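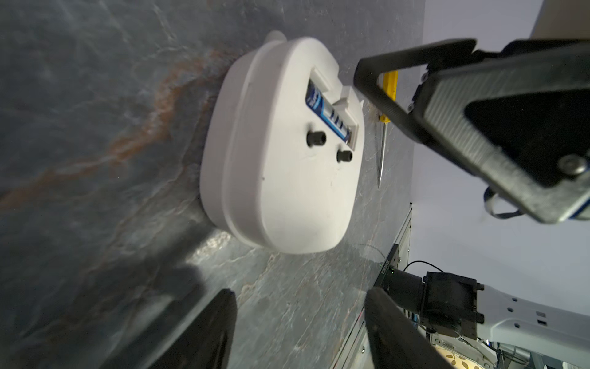

Sunday, November

Woke at ten to six with the magpies and couldn't get back to sleep, so I got up and put a load of towels on. Warm already. It got to 30 by lunch and the kitchen stayed hot until after dark. I had the back door open and the fan going most of the day.

The job for today was the battery drawer and everything that goes with it. I have been putting it off since we moved the fridge. The drawer hasn't closed properly since winter, and on Thursday I went looking for something to put in the hall torch and came away with three that were flat and one that had gone crusty at the end. So I told Wendy I would do the lot on Sunday and not go out until it was finished.

Emptied the drawer onto a tray and carried the tray to the marble-look table. It isn't real stone, but I like it. It's grey with one big rusty orange streak running through it, and small things show up on it better than they ever did on the old brown one. I have lost a lot of screws on that brown one. Put down an ice cream lid for the screws, a saucer for the dead ones, and the yellow-handled screwdriver, the thin one, which is the only one that does for the little covers. The one from the Kastura set is too fat, and the tip is chewed up from when I used it on the gate.

Did the easy ones first. Kitchen clock, which was five minutes slow, now right. Bathroom scales. The remote for the bedroom fan. The doorbell, both halves. The doorbell has been working only if you lean on it, and Ludmila Tichý from next door has been knocking on the kitchen window for weeks because of it. I went out and pressed the button twice and heard it ring inside both times.

The torch from the laundry was no good. The battery had leaked and the spring was green. I cleaned it with vinegar on a cotton bud, then a dry one, and left it in the sun on the step. Tried it at four and got a weak light that went off when I shook it. I will give it one more go and then it can go in the bin.

Then the white thing. It came to us in the box of bits from Wendy's uncle's place at Prasness, along with the egg timer and the bag of keys. It's rounded like a flat pebble, white plastic with a lip running around the edge, a slot for the battery, and two short black knobs sticking up from the flat part below. No idea what it's for. Wendy thinks it might be half of something and that the other half is still in the shed over there. I didn't want to throw it out without putting a battery in it first. The one with the blue and white wrapper went in the slot all right, under the little white tab. I turned the knobs both ways and pushed them, and nothing. Took the battery out, rubbed both ends with a pencil eraser, put it back the other way around, and still nothing. I tried a different one from the new packet with the same result.

I spent longer on that than I should have. Wendy came through with the washing basket and asked if I was still on it. I said I was. She said her uncle kept everything and only about half of it would have worked when he bought it. She had a turn with the knobs herself and put it down again. We agreed to keep it until Christmas, when her cousin comes through from Keken, because he spent more time in that shed than any of us and may know it. It's in a sandwich bag with a bit of masking tape on it that says PRASNESS, ASK. Battery taken out so it doesn't leak.

Stopped at half past twelve. Cold chicken, tomatoes, the end of the bread. Ate on the back step because it was cooler there. The first of the apricots are colouring up on the side that gets the afternoon sun. I must get the net on this week or the birds will have them like last year. The net is in the garage behind the tent and I'll need Wendy for the ladder.

After lunch I did the sorting. I had bought the little tester at the hardware shop in Gil Street in the winter and never opened it. It's good. You put the battery between the two ends and the needle moves or it doesn't. I counted as I went because I wanted to know how silly it had got. There were 104 in the drawer all up, counting the button ones. Of those, 76 were flat. That leaves 28 worth keeping, and I'd been about to buy more. I told Wendy and she said she wasn't surprised, as I'm the one who puts the flat ones back in the drawer. I do, too. I take them out of a thing, don't want to walk to the garage, and drop them in with the good ones. I've started a jar for them. It's the big coffee jar with the red lid and it's on the shelf over the washing machine, and I wrote FLAT on it with the laundry marker. Put sticky tape over the ends of the square ones before they went in, the way the council leaflet says.

The good ones are in the drawer again, in the cutlery tray we weren't using. Fat ones in the knife part, the ordinary ones in the fork part, the skinny ones in the spoon part. Button ones in a pill box with the days on it. There was room left over at the back, so the tester lives there now, and the thin screwdriver, so that I don't have to go to the garage for that either. The drawer closes.

Other things that came out of the drawer: the spare key to the old car, two fuses, a tape measure I'd already replaced, a lot of bread tags, a receipt for the old washing machine, birthday candles, and the knob off the second stove burner, which I'd been told I had thrown away. Put it back on. It's a bit loose but it turns.

Ludmila came over at three with a bag of broad beans and rang the bell. She laughed about it and rang it again. Stayed for tea. She had a look at the white thing in its bag and said it could be off a massage cushion or a baby monitor, and then said it couldn't be either. Her knee is better. She has stopped the tablets and is walking to the corner and back in the mornings. She wants to know if we'll take her bins out when she goes to her sister's, and I said yes. She leaves on the Wednesday of next week, I think. Must check that and write it on the calendar.

We shelled the beans at the table while we talked, once I'd wiped it down. A good bag, but a lot of pod for what you get.

Drove to the transfer station before it closed at five with the old microwave and the broken heater. They'd stopped taking batteries at the gate and you have to use the bin by the office, so I'll do the jar on the next trip when it's full. Checked the car on the way home. We've done 1036 kilometres since the service and most of that was the two trips to Prasness. Tyres need air, front left especially.

The towels were dry by the time I got back, stiff as boards. Folded them and put them away. Wendy had watered the pots and moved the basil in under the verandah, where it should do better.

Tea was the beans with bacon and an egg each. I had a second go at the laundry torch afterwards. Scraped the spring with the tip of the screwdriver until it was bright, bent it out a little, and put in one of the good ones. It stayed on when I shook it. I've hung it back on its hook by the meter box and left the hall one where it was, with new ones in it.

Still to do: the smoke alarms. I meant to do them today with everything else, but they take the square ones and I only had one that tested good. The hallway one got that. Need to buy a square one for the other, plus apricot net pegs and vinegar. Also ring the dentist, and ring Wendy's cousin to ask which weekend.

Ten o'clock now and still warm. Windows open, fan on low. I can hear the kitchen clock from here, which I couldn't when it was running down.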